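**Vorkari block planes – early vs. late adjuster?**

**planefolk_69**

Evening all. I picked up a Vorkari No. 58 at the Urnside swap in February, along with a coffee can of odd screws and a very nice chat with the seller, and I'm trying to work out which adjuster belongs on it. Mine has the coarse brass wheel and a left-hand thread. The reprint catalog shows a smaller steel wheel, but the lever cap looks early to me (plain hook, no rib). 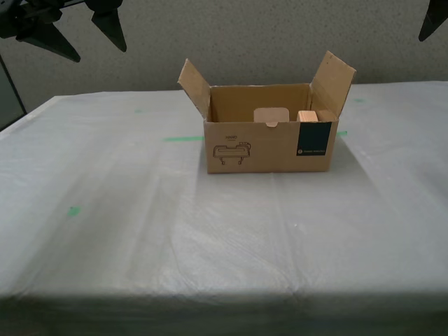
The japanning is over 100 years old if the cap is right, and I'd hate to strip it before I know what I have. Any help is welcome, and take your time!

**Ingegerd Solberg**

Lovely find! The brass wheel is the early one, I'm pretty sure. Things I'd look at, in this order:

- Thread direction. Left-hand is early, as far as I've ever seen.
- The casting mark under the bed. A raised ring goes with the brass wheel.

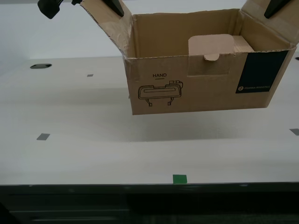
- The cutter stamp. One line of lettering is early, two lines came in with the steel wheel. Cutters get swapped, though, so don't hang your hat on it.

Mine is stamped 2,851 on the side, and it has the ring, the brass wheel and the one-line cutter – all of a piece. Please leave the japanning alone whatever you decide. 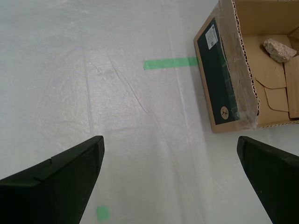 **Nuria Ambaye**

I have to disagree with Ingegerd on the thread, with love. I've owned two with steel wheels and left-hand threads, both from the Ilutville shop, and neither one had been messed with as far as I could tell. I'd trust the ring and let the rest go. Pavlović says the same in his little booklet, if you can find a copy.

**planefolk_69**

Well, I just scraped the gunk off under the bed and there's a ring, faint but there. Leaving the finish be. Does anybody have a spare front knob?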